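Dry socket

Dry socket (in the clinic, alveolar osteitis) is a painful condition that sometimes follows the removal of a tooth. It happens when the blood clot that ought to sit in the empty socket breaks down early, comes loose or never forms properly, leaving bone and nerve endings open to air, food and the curious tip of the tongue. It is seldom dangerous. People who have had it tend to receive this news without much gratitude.

Signs

The usual pattern is a day or two of ordinary soreness, some premature boasting about how well it all went, and then a deep, throbbing ache that spreads towards the ear or temple on the same side. The socket may look empty, or greyish, with pale bone at the bottom. Bad breath and an unpleasant taste are common. Fever and marked swelling are not typical and suggest an infection, which needs different treatment.

Causes and risk

The exact cause is still argued over. Most accounts settle on the clot being dissolved too soon, helped along by injury to the bone during a difficult extraction or by bacteria in the mouth. Lower back teeth are affected far more often than front ones, and wisdom teeth, never known for their good manners, most of all. Smoking raises the risk considerably. So does a previous dry socket, and the contraceptive pill has been linked to a higher rate in several studies. Drinking through a straw is blamed in nearly every advice leaflet, though the evidence against the straw is thinner than its reputation.

Treatment

The dentist rinses the socket with warm saline and may place a soothing dressing, often containing clove oil, which is why the waiting room can smell of Christmas in the middle of November. Relief may come within the hour. The dressing may need changing every few days. Ordinary painkillers are used alongside it, and antibiotics are not given unless there is infection. Scraping the socket to start fresh bleeding was once popular with dentists and has never been popular with patients. Healing then goes ahead at its own pace, usually over a week or more.

Prevention

Patients are told to leave the socket alone for the first day, to avoid smoking, and to begin gentle salt-water rinses only after that. Some dentists also advise an antiseptic mouthwash before and after the extraction.

Folk remedies and local names

In the Lidura valley the condition is called "the hollow", and the traditional cure was a plug of wool soaked in plum spirit, with the remainder of the bottle taken by mouth. A household manual printed at Grundbridge gives 238 remedies for toothache and its aftermath, of which almost 30 involve onions. None has been properly tested. The Denico pastille, a clove sweet sold in the same town in tins of 60, was advertised as a cure for dry socket, baldness and low spirits. It did taste of cloves.

See also: Tooth extraction; Wisdom tooth; Clove oil; Toothache
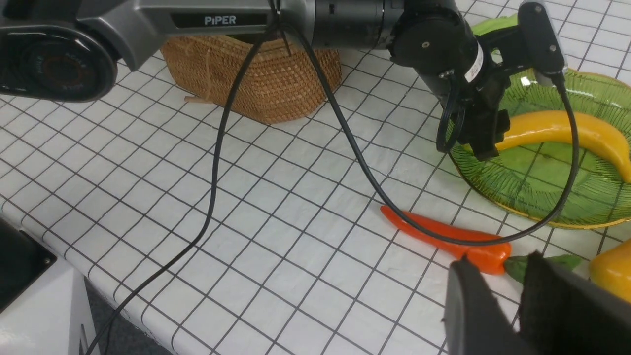 Arm marked "PIPER", its gripper over a green glass plate.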